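Getting towels soft and absorbent again
From the Lightfoot Laundry newsletter, July

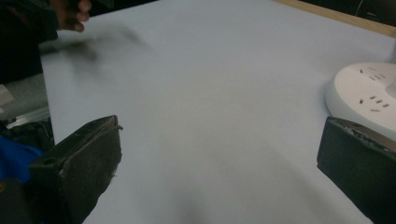 Pale tabletop with a light wood edge.

The question we get most at the Nalten store this time of year is about bath towels. People bring in a set that used to be thick and soft and now feels stiff, and when they dry off with it the water just moves around. Most of them assume the towels are worn out. Some are, but a good number can be brought back with two wash cycles and no new products.

The usual cause is buildup. Detergent that doesn't rinse out stays in the loops of the towel, and fabric softener leaves a coating on top of it. Hard water makes both worse, and the water in Nalten is hard. Customers who moved here from Keleo often notice the change within a few months, using the same detergent and the same amount they always have.

To strip the buildup, wash the towels by themselves on the hottest setting the care label allows. Use no detergent and no softener. Add one cup of plain white vinegar to the drum before you start. When the cycle ends, leave the towels in the machine and run a second hot cycle with half a cup of baking soda, again with no detergent. Don't put the vinegar and the baking soda in together, as they cancel each other out. And never use vinegar in a load that has bleach in it – the fumes are dangerous.

If you see suds in the first cycle, that is old detergent coming out. Heavy suds mean you should run an extra rinse before going on to the baking soda.

Don't overload. Our front-loaders will take more than six bath towels, but six is what we recommend for this job. Towels need room to move or the water won't get through them. At home, fill the drum a little past half and stop there.

Spin speed matters too. A fast spin presses the loops flat, and they can dry that way. We set our towel cycle at 900 rpm, and you can pick something close to that on most home machines. The towels will come out a bit heavier with water. Give each one a good shake before it goes in the dryer.

Dry on medium. A load of six takes roughly 60 minutes in our large dryers, longer in a home machine. Take them out as soon as they are dry. Overdrying makes cotton rough, and dryer sheets will put back the coating you just removed. Wool dryer balls are fine. If you line dry, ten minutes in the dryer on low afterward will loosen them up.

Once the towels are back in shape, use less detergent. For a normal load, half of what the cap shows is usually enough. We switched our wash-and-fold service to Prikska unscented powder this spring and have been measuring it with a tablespoon. We have had fewer complaints about stiff towels, although we also changed the rinse setting at the same time, so we can't say which one did it.

Towels with thin spots or bare patches where the loops have pulled out won't improve with any of this. Cut them up for rags or drop them in the bin by the front door at Nalten. Clean towels only, please, with no bath mats or anything with a rubber backing. The animal shelter picks up at the end of the month.

The Keleo store doesn't have a bin yet, but the staff there will hold a bag for you behind the counter if you ask.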